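Search this site
Enter keywords
Go

Todden workshop group completes first hand-held gripper for household work

Members of the Todden shared workshop have finished the first working unit in a project to build hand-held robot grippers, the group announced on May 8, 2026. The unit is being tried at home with laundry, bedding and other soft items.

The project, known as Mugo, began last August at the Grinbridge Road workshop. Its aim is to produce a two-fingered gripper that can be carried in one hand and used to record how people pick up everyday objects. The recordings are later used to teach a bench-mounted arm, also being built by members, to do the same tasks.

Project lead Marion Pringle said the group had chosen clothing as its starting point after early sessions with blocks and cups.

"A cup keeps its shape when it is picked up," Ms Pringle said. "A sock does not, and neither does a pair of jeans. Members felt the harder material should be dealt with first, while the design could still be changed."

The gripper has a rounded black housing with two lenses set side by side. Its yellow fingers are fitted to a slotted black frame. Each unit carries a printed number and a QR code so that recordings can be matched to the tool that made them.

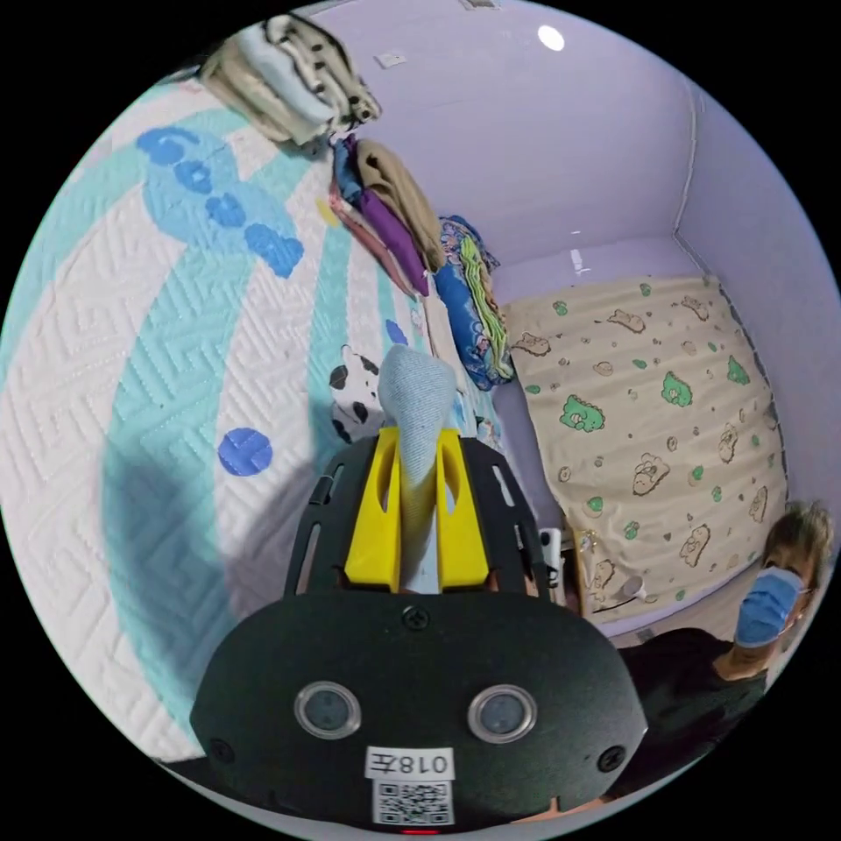
The Mugo gripper holding a light blue-grey sock over a bed.

According to the group's progress report, members have logged 1159 separate grasps. Of these, 102 were set aside for review, mostly where the fabric had folded over the fingertips and hidden the point of contact. The report recommends a slightly narrower fingertip for thin knits and no change for towels and blankets.

The fingers were printed at the workshop in several versions. Lachlan Matheson, who is responsible for the mechanical parts, said the ninth version was the first to close evenly along its full length. Earlier fingers tended to spread at the tips when closed on heavy cloth.

"We had been treating it as a motor problem," Mr Matheson said. "Version 9 has a stiffer base and the same motor. The colour was simply the filament we had the most of."

Mr Matheson said the open slots in the frame had reduced weight and made it easier to reach the cable when a connector needed to be reseated. The group intends to keep that arrangement in the next unit.

Materials for the project were paid for with a grant of $2000 from Flarkance, a local electronics supplier, together with members' own contributions. The grant covers parts for two further grippers. Labour has been unpaid throughout.

Home sessions follow a written procedure. The wearer of the tool works at normal speed, handles one item at a time and returns each item to a pile before taking the next. Sessions are kept short to limit strain on the wrist, and the lenses are wiped at the start of each one. Denim has proved the most demanding fabric so far, as its seams are thick and its weight shifts when it is lifted by one edge.
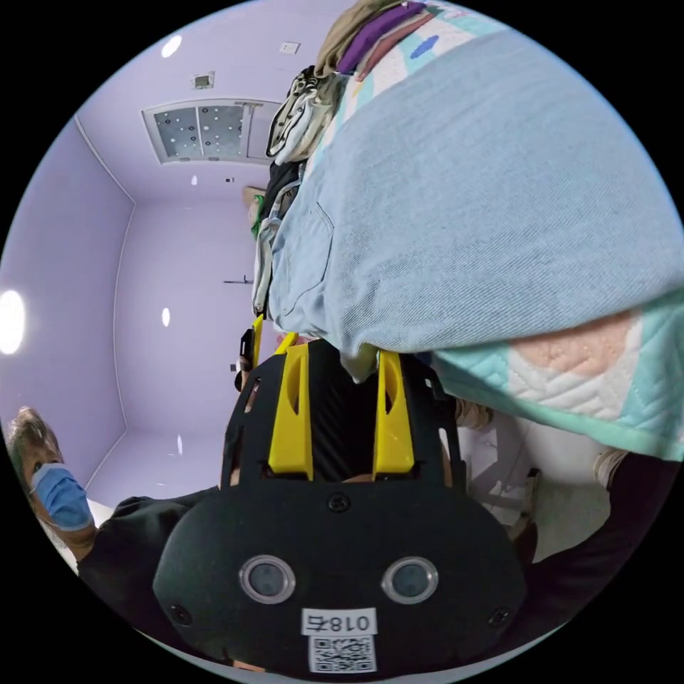

Next stage

The second unit will be assembled at Grinbridge Road over the coming weeks. Members plan to fit a softer trigger spring and to move the lower housing screws slightly inward, where they can be reached with a standard driver. Drawings and the parts list will be placed in the workshop library once the second unit has been checked against the first.

An open evening for residents interested in joining the build will be held in August. No experience with electronics is required. Participants under 16 must be accompanied by an adult.

Comments (4)

PegboardPete
Good to see the printed parts getting some use. Will the drawings be available to people who are not members?

H. Todden East
My daughter went to the soldering night and loved it. Please put the open evening date up early so we can plan around sport.

quiltandsolder
Have they tried fitted sheets? I would like to see any machine fold one of those.

Mugo build group
@PegboardPete Yes, a printed copy can be read at the front desk during opening hours.

We use cookies to remember your settings and to measure visits to this site. By continuing to browse you agree to their use. Accept | Manage settings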